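Stamps for a Country That Isn't There: Your Questions

Since the Tangen stamps went up on the site in July, the inbox has filled with letters, several of them from people who collect stamps and one from a man who wanted to know about fishing licenses. These are the questions that keep coming back, with answers from the designer, Elsa Solberg, where I could get her to sit still.

What are the Tangen stamps?

A set of 22 postage stamps for Tangen, an island nation that does not exist. Elsa drew them as her graduation project in graphic design. The set covers everything a small postal service would need, from the cheap stamp you put on a postcard to the large, slightly pompous one reserved for parcels.

Can I mail a letter with one?

No. People have tried. One envelope made it as far as a sorting office and came back with a very polite sticker on it.

Why stamps? Doesn't everyone send email?

Elsa's answer is that a stamp is the smallest thing a government ever asks a designer to make, and usually the one it argues over longest. She wanted to see how much country she could fit on something the size of a cracker. Her first idea was a set of parking permits, and we should all be glad her tutor, Alvar Lindholm, talked her out of it.

What is on them?

Weather, mostly. The low values show fog, the middle ones rain, and the sky clears as the price goes up. On the most expensive stamp you get one full afternoon of sunshine. She says this is a comment on public services. Alvar says it is a comment on her childhood vacations.

The currency is the soralen, and every stamp has its value in the lower right corner in a typeface called Derkero, which Elsa drew for the project. It has numerals, capitals and exactly three punctuation marks. There is no question mark, so Tangen's postal service can't be asked anything in writing.

Is it true there's something hidden on each stamp?

Yes. Tilt any of them under a lamp and a line of clear varnish catches the light. On its own it looks like a scratch. Lay out the full set in order of value and the scratches join up into the island's coastline, including a harbor that Elsa redrew on a Wednesday night before the print deadline and still isn't happy with.
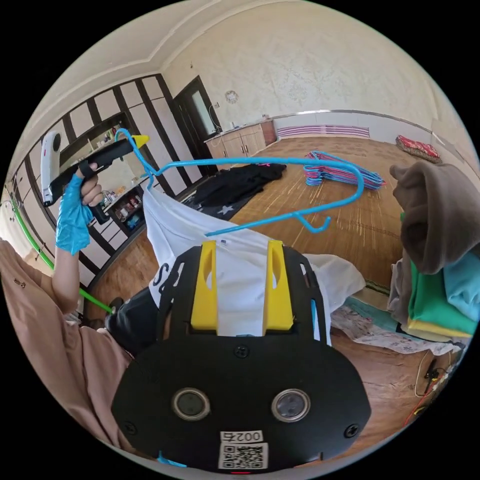
The varnish was the most expensive part of the job by a long way. The first printer said it couldn't be done that small. The second said it could, did it upside down on half the sheets, and has since stopped returning calls. Allbridge, the shop that printed the final run, got it right on the first pass and has been insufferable ever since.

How many sets were made?

There are 700, numbered by hand. Elsa's handwriting gets worse as the numbers go up, and collectors have already started asking for the messy ones.

Can I buy a set?

You can, while they last. A full set in its folder costs 50 dollars plus shipping, and the shipping is paid for with real stamps. We don't split sets. Please stop asking for only the sunny one.

Are the perforations real?

They are, and they tear properly too. Elsa rejected the first test sheets for tearing "like a cereal box." If you plan to separate yours, fold along the line first, then fold it back the other way, then pull slowly. If you plan to keep the sheet whole, put it somewhere flat and away from people who like to tear things.

Do I lick them?

Please don't. They have no gum on the back.

Will there be a second series?

Elsa is sketching one now. It deals with Tangen's ferries, all of which are late – the plan is to release the stamps the same way. Sign up for the newsletter if you'd like to hear when they fail to arrive.

About the fishing license?

Tangen's waters are open to everyone. Bring your own boat.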